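Plivcombe swap room reopens with a table of home goods

Posted in October
By the Community Desk

The Plivcombe swap room has opened its doors again after a long summer break, and if the line on the stairs at nine in the morning was anything to go by, people had missed it a good deal. The room is on the lower floor of the old Jimton building on Kollár Street, and for the next few weeks it will be given over to things for the home: lamps, plants, storage bins, trays, and all the other bits that pile up in a closet until somebody finally decides to clear it out.

The idea is the same as it was in the spring. You bring in something clean that you no longer need, you get a paper ticket for it, and you trade the ticket for something you like better. No money changes hands, and you don't have to choose on the same day, which suits those of us who like to go home and measure the shelf first (and then measure it again).

Organizers say 300 households signed up for tickets last season, and 918 items found a new home before the room closed in June. Kitchen storage was the surprise favorite. Plastic bins in particular went out almost as fast as they came in, and the ones that nest together were the first to go, as anybody who lives in a small apartment will understand very well.

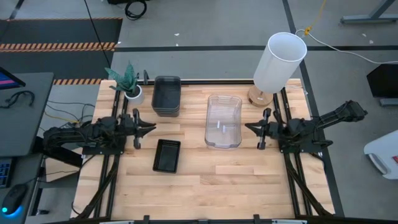

Bins are back this season, in clear plastic and in dark gray, and they are being offered as whole stacks so that families don't end up with one bin of each kind and nothing that fits together. The clear ones are handy for the pantry or for craft supplies, where it helps to see what you have, while the gray ones do nicely for a hall closet or under a bed. Single trays can be had for one ticket, and a full stack will cost you two.

There is a bit of greenery to be had too. Spiky-leaved houseplants in small pots are always welcome at the swap, and the organizers ask only that you write down how often you water yours and tuck the note in with it. Table lamps are in good supply as well, among them one with a tall white shade and a round, light wooden base that would look lovely beside a reading chair. Lamps are handed over without bulbs, so remember to pick one up on the way home.

The Protetberg garden club will be joining in later in the month with cuttings and spare pots, and there will be coffee by the door for as long as it lasts. Larger furniture can't be taken this time, as the stairs are narrow and the room fills up quickly, but there is a board by the entrance where you can pin a card if you have a dresser or a bed frame to pass along.

The room is open from nine until noon and again from four to six in the evening. Tickets left over from the spring are still good, so it's worth having a look in your coat pockets before you set out.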